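How to Clean and Store Rigid Gas Permeable Lenses

Written by Samah Ait Ali, Midelel Optical. Reviewed May 2, 2021.

These steps apply to rigid gas permeable (RGP) lenses worn during the day and removed at night. Soft lenses use different solutions and are not covered. If your fitter gave you written instructions that differ from these, follow the fitter's.

What you need

Daily cleaner for rigid lenses
Conditioning and soaking solution for rigid lenses
Sterile saline
Ribbed lens case with marked wells
Lint-free towel
Plain soap with no lotion or perfume

Some solutions do all three jobs from one bottle. If yours does, use it wherever a cleaner, a rinse or a conditioner is called for, unless the label says otherwise.

Before you start

Close the sink drain or lay the towel over the basin. Wash your hands with the plain soap, rinse well and dry them on the towel. Hand creams go on after the lenses are out and stored.

Always start with the same eye. Most wearers begin with the right. The two lenses usually have different powers, and a swapped pair can look identical in the hand. Many labs put a small dot on the right lens, but it can be hard to see on a dark tint.

Cleaning

1. Remove the right lens and place it in your palm, bowl side up.
2. Apply two or three drops of daily cleaner.
3. Rub gently with the pad of your little finger for 20 seconds. Move the finger back and forth. Circular rubbing under pressure can change the lens power over time.
4. Turn the lens over and clean the front surface the same way.
5. Rinse with saline until the lens no longer feels slick. Do not use tap water, bottled water or saliva.
6. Hold the lens by its edges against a light and check for film, chips and scratches. A chipped lens should not be worn.
7. Place the lens in the well marked R and cover it fully with fresh conditioning solution.
8. Repeat with the left lens.

Soak for at least four hours, or for the time printed on the bottle. Overnight is normal.

Protein removal

Deposits build up even with daily cleaning. A weekly protein remover is enough for most wearers. Those with dry eyes or allergies may need it more often – ask at your next visit. Liquid removers are added to the soaking solution in the case. Check the label for the dose and for whether a rinse is needed before the lens goes back in the eye.

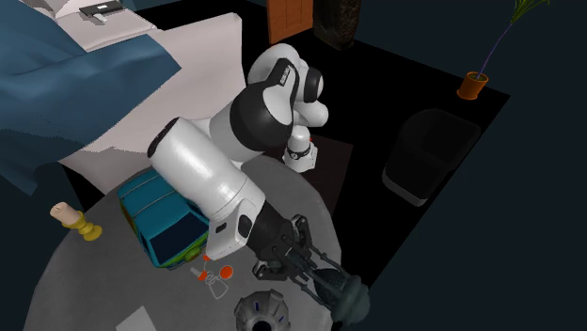

Care of the case

Empty the case every morning once the lenses are in. Rinse it with fresh solution, wipe it with a clean tissue and leave it open, face down, to air dry. Do not top up old solution. Replace the case every three months, and sooner if it cracks or discolors.

Storing lenses for longer periods

Lenses that will not be worn for several weeks can be stored dry. Clean, rinse and blot them, then place them in a clean, dry case. Soak overnight in fresh conditioning solution before wearing them again.

When to stop wearing the lenses

Remove the lenses and call your eye doctor the same day if you have pain, light sensitivity, discharge, or redness that does not clear after removal. Bring the lenses and the case with you. Blurred vision in both eyes right after insertion often means the lenses are switched – take them out, rinse and check the dot.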